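Nekvilleの衣類スチーマー、3か月使ってみた感想

アイロン台を出すのが面倒で、シャツは週末にまとめて……と言いながら結局シワシワのまま着ていく生活を何年も続けてきました。そんな私がついに衣類スチーマーを買いました! Nekvilleというメーカーのハンディタイプです。春物を出す前の3月に買って、もう3か月。そろそろ感想を書いてもいい頃かなと思います。

まず買うまでの話をすると、最初はErbridgeの上位モデルと迷っていたんです。あちらはタンクが大きくて、スチームの勢いもすごい。ただ店頭で持ってみたら、これが重い! 片手で上げ下げしているうちに腕がぷるぷるしてきて、シャツ1枚で終わりそうだなと。Nekvilleのほうは水を入れてもそこまで負担がなくて、ハンドルも細め。手の小さい私にはこちらでした。

立ち上がりは公称49秒です。朝、スイッチを入れて歯を磨いている間にランプが変わるので、待たされている感じはほとんどありません。前の古いアイロンは温まるのを待つうちに家を出る時間になっていたので、それだけでもかなりうれしい(笑)

得意なのは、やっぱり薄手のブラウスやワンピース。ハンガーにかけたまま、裾を軽く引っぱりながら上から下へ動かしていくと、たたみジワがすーっと伸びます。ニットのふくらみが戻るのも気持ちよくて、ついでにマフラーやカーテンまでやってしまいました。カーテンは調子に乗りすぎて、途中で水が3回なくなりましたけど。

逆に苦手なのは綿と麻。特に麻のパンツは、洗濯かごの底でぎゅっと丸まっていたようなシワだとほぼ太刀打ちできません。スチームを当てて、手で伸ばして、もう一度当てて、それでも「まあ着られるかな」くらい。襟や前立てをパリッとさせたい人は、普通のアイロンを手放さないほうがいいです。
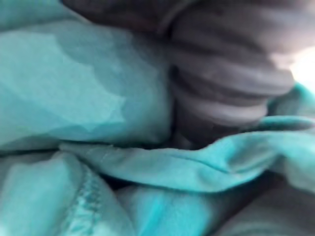
文と写真:Rosalía Barroso/暮らしの道具レビュー担当

続いて、細かい使い勝手の話も。

給水タンクは後ろに引き抜く方式で、注ぎ口がちょっと小さいです。付属のカップで注げば問題ないものの、蛇口から直接入れようとすると必ずこぼします。私は何度もやって、そのたびに袖を濡らしています。学習しない……。満タンで連続7分くらい使えるので、普段着の上下ならこれで足ります。家族全員分をまとめてやりたいなら、途中の給水は覚悟してください。

コードは本体の根元がくるっと回るので、ねじれにくいのがいいところ。ただ長さが足りなくて、うちでは寝室のコンセントからクローゼットまで届かず、延長コードを足しています。ここはErbridgeのほうが断然上でした。

それから音。夜に使うとポンプのジジジという音がけっこう響きます。隣の部屋で寝ている夫が「虫?」と言って起きてきたことがあり、以来、使うのは朝だけになりました。

付属品は、毛足の長い生地用のブラシと、手を守るミトン。ブラシはコートのほこり取りにも使えて大活躍です。ミトンは厚みがありすぎて生地がつかみにくく、今は引き出しの奥にいます。別売りのドアフックも買いましたが、これは買ってよかった! カーテンレールにかけると前かがみになってしまうので、ドアの高さに吊るせるだけでずいぶん楽です。

ひとつ困ったのが水滴。まだランプが変わりきらないうちにボタンを押すと、ぽたっと垂れることがあるんです。淡い色のシルク混でやってしまったときは青ざめました(乾いたら跡は消えてくれました)。最初のひと吹きは洗面台に向けて空打ちする、これを習慣にしてからは落ち着いています。

お手入れは、使い終わったら水を捨てるだけ。説明書には16回使うごとにクエン酸で洗うように書いてありますが、回数なんて覚えていられないので、月初めにやることにしました。今のところスチームの勢いが弱くなった感じはないです。

ちなみに私が買ったのはVestvilleの駅前店で、通販より少し高かったけれど、実際に持ち比べられたので満足しています。重さの感じ方は本当に人それぞれなので、近くに売り場がある人はぜひ一度持ってみてください。

星をつけるなら5点満点で4点。減点はコードの長さと夜の音です。ブラウスやニットが多い人にはおすすめ、綿シャツを毎日着る人はもう少し悩んでもいいかも。次はAbdel Hamidの毛玉取り器が気になっているので、買ったらまた書きますね。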